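Dreltdale robot can fold a towel, given a towel and most of an afternoon

DRELTDALE, August 30, 2025 - The machine that Zota hopes will one day do your laundry spent Saturday morning at the Dreltdale fairgrounds doing some of somebody's laundry.

The company's household helper, called the Gronier, was the main draw at a home automation open house that pulled in 700 visitors, most of them in favor of not folding things. It was handed a basket of bath towels and did well with them. It was then handed a fitted sheet, and after several minutes of what looked like deep thought it set the sheet down on the table and waited for help.

"I have the same approach at home," said Sorcha Hayes, who runs the test program for Zota.

Hayes said the Gronier has been through 238 kinds of chores since March and can be trusted alone with 189 of them. The rest include pairing dark socks, emptying a dishwasher somebody else loaded, and sewing on a button, a job the robot starts with confidence.

Shop work is going better. Mac Mathúna, the hardware store on the east side of town, has had a Gronier on its floor since spring. It puts paint cans back where they belong and brings carts in from the lot unless it's raining. The store says the machine has reshelved 4,000 items, including a customer's thermos, later returned.

The sewing question took up a good part of the afternoon talk. Several people wanted to know why a robot that can't manage a shirt button should be so hard to build when machines have been handling needles and thread in operating rooms for years.

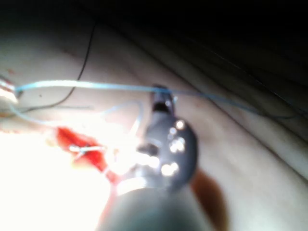

Hayes had clearly been asked before. A surgical robot has a surgeon running it, she said, and the surgeon is the expensive part. The instrument goes where a trained hand tells it to go. A house robot has to find the button first, and the button is under the couch.

She also pointed out that a hospital sets up the room before anyone starts. The Gronier gets a kitchen with a dog in it.

Zota has not set a price or a sale date. Hayes said the company wants the fitted sheet solved before it takes orders, a standard that would rule out most of the people who came to watch.

The open house continues Sunday from 10 a.m. to 3 p.m. Admission is free, and visitors may bring one item of clean laundry each. Clean was underlined on the flyer.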